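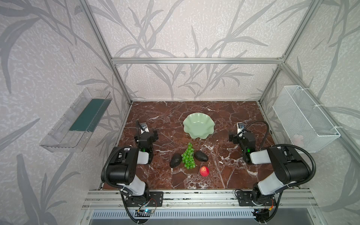 The green bowl on the marble top.

NOTICE TO THE HOUSEHOLDS OF DODDALE
Issued by the Office of Wells and Crossings, 2/2/18

The Office has received 37 letters concerning the river, and regrets that it cannot reply to each of them separately. The following statement has been prepared for all households and should be kept with the ration book.

It is correct that the river did not arrive on the morning in question. The keeper at Clarnell Lock opened the gates at the usual hour and recorded in the log that there was nothing to let through. He closed them again, as the regulations require, and signed for it.

The Office wrote at once to Kodska, where the river is understood to begin. Kodska replied that the river had left in good order and that a receipt was held. A copy of the receipt was enclosed. It bears the stamp of the Zamfir ferry, which has had no boat for 11 years.

Households have asked whether the bed of the river may be walked upon. It may, between the hours of eight and four. Articles found there remain the property of the persons who dropped them. The Office has so far taken in 217 articles, among them a church bell, a quantity of spoons and a door with its key still in the lock. The door has been stood against the wall of the yard. Households are asked not to knock on it.

Several letters mention a sound of water at night. The Office sent two inspectors to Clarnell Lock, where they sat until morning with a lamp and a flask. Their report states that the sound was heard from a little after one, that it passed from left to right, and that the stones stayed dry. The junior inspector added in pencil that his boots were wet. The senior inspector has not countersigned this remark.

It has also come to the attention of the Office that certain households are leaving out bowls. There is no rule against this. The practice is an old one -- the parish book speaks of it in the time of the first bridge -- and the Office takes no view as to its usefulness. Bowls should be left indoors, and should not be looked into before daylight.

Water will continue to be brought by cart until June. The charge for the river will be collected in the ordinary way, the river not having given notice.

Any household which finds itself in possession of the river, or of any part of it, is to inform the Office in writing. No questions will be asked as to how it was come by.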